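Speaker notes: Art in public space after conflict and closure
Session 3, Orkberg Forum on Culture and Civic Life, 7 Dec 2024
Speaker: Ilze Ots

Opening (two minutes)

Thank the organisers and the chair, Gunvor Backlund. State the subject plainly: how murals, street theatre and community radio have been used by residents to draw attention to neighbourhoods that officials had stopped visiting.

Main case: the Pruno stairways

Residents of the Pruno district painted 129 steps with the names of closed workshops. The work began in February without a permit. The city ordered its removal, then suspended the order after a petition with 2315 signatures was delivered by hand.

Pause here for the audio clip of Drahomíra Kubíček reading the petition. Do not talk over it.

Points to make:
- The painters were former employees of the workshops, and they signed their work.
- The press came for the colours and stayed for the hearings.
- The city has still not replied to the request for street lighting. Say this clearly.

Second case: the Clerow night broadcasts

A radio play in 20 parts, written by tenants facing eviction and performed from their own kitchens. Severin Hubmann has kindly allowed us to quote from the scripts. Read the passage from part six, with the letter from the landlord, and leave out the song.

Of the 373 households in the estate, most were still in their homes when the series ended. Avoid claiming that the broadcasts alone brought this about - the legal aid office was also at work throughout.
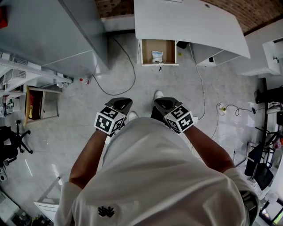 Move from Clerow to the question of ownership. Once a protest work becomes well known, who may reproduce it? Mention that the Pruno steps have appeared on postcards sold without the painters' consent. Ottilie Widmer will take up the legal side in the afternoon, so keep this short.

Questions

If asked about funding, refer to the printed programme. If asked about Pangaribuan, say that the interviews are not yet cleared for release and offer to take contact details after the session.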